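2024-01-10, Druvthorpe bench, simulated. Demonstration collection for the plate transfer policy.

Carried on with teleoperated episodes in the Jaltano scene. Target is 67 usable episodes before the next training run. Wrist view and room view are both recorded, same clock, no resampling at capture.

Changes since the November set:

- deck order fixed, blue and yellow racks either side of the clear plate
- start pose of the arm randomised within 3 cm
- grip force limit lowered one step
- lighting left alone for now 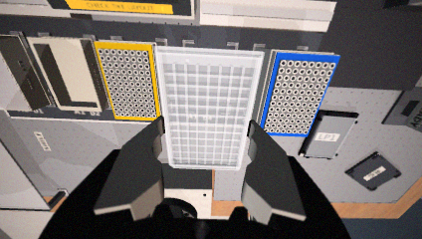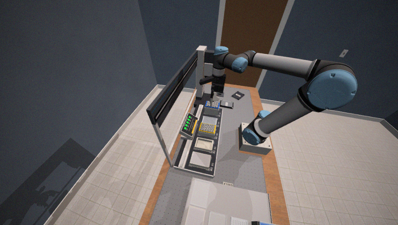

Rejected 2 episodes outright. In both the operator paused so long before closing that the idle trimmer removed the approach as well. Trimmer threshold is now 20 frames. Do not rerun it over the older files, the joint velocities in those are filtered differently and it will cut too much.

The main worry is clearance. A finger that comes in slightly rotated touches the neighbouring rack and the contact solver pushes the whole row. I am keeping such episodes if the operator recovers, tagged `contact_recovered`, and dropping them if not. Ban wants them all kept. To be settled before export.

Wrist view alone may be enough for the final descent. Plan is to train with and without the room view on the same split and compare.

To do:

- fix missing gripper width in the Zomia export
- add episodes with the plate offset in its slot
- check that the success flag is written after release, at present it fires on lift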